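Student Robotics Project: Progress Report to the Kuroda Fund

Print this page | E-mail this page

Submitted by Kazuhiro Matsuda, project supervisor, Jasow College
9/26/22
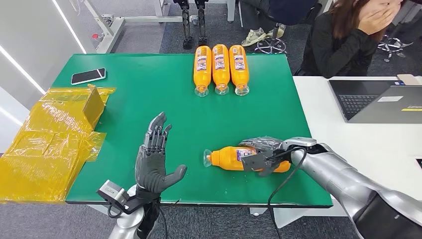

The grant pays for the second-year manipulation project, in which students teach a two-armed robot to sort and line up everyday items. Work on the arms finished in July and the group has moved on to the bottle task. The aim is to have a set of drinks bottles laid in a row on the green mat, all facing the same way. Three are side by side at the far edge with their caps towards the robot, and the right hand is on the fourth, which still points off to the left. Turning a bottle through a quarter circle is the hardest part of the job, and most of this term's lab hours have gone on it.

Progress since the last report

The target for this stage was 200 recorded runs of the full task. We have 40 that are good enough to keep. The shortfall comes mainly from the first weeks of term, when the wrist settings were wrong and the runs had to be thrown away. The settings have now been corrected and written up in the lab book – new students are asked to read that page before they touch the controls.

The 7 students on the project work in pairs or threes. Each group plans a session, runs it and writes a short note afterwards. The notes were patchy at first. They are now good enough for another group to pick up the work from them.

The Zirken software licence was renewed in July at the student rate. The Wumness control program, which the students wrote themselves, now handles both hands, though the left is only used for holding still or steadying a bottle at present.

Problems

Cables remain a nuisance. 2 connectors have been replaced and we would like to buy spares. Full bottles also slip more than empty ones when gripped near the base, so the students have changed the grip to sit over the label.

Next steps

We plan to finish the remaining runs with the same bottles before trying other shapes. No change to the budget is requested, apart from moving the unspent travel money to parts. A form for this is attached.

Print this page | E-mail this page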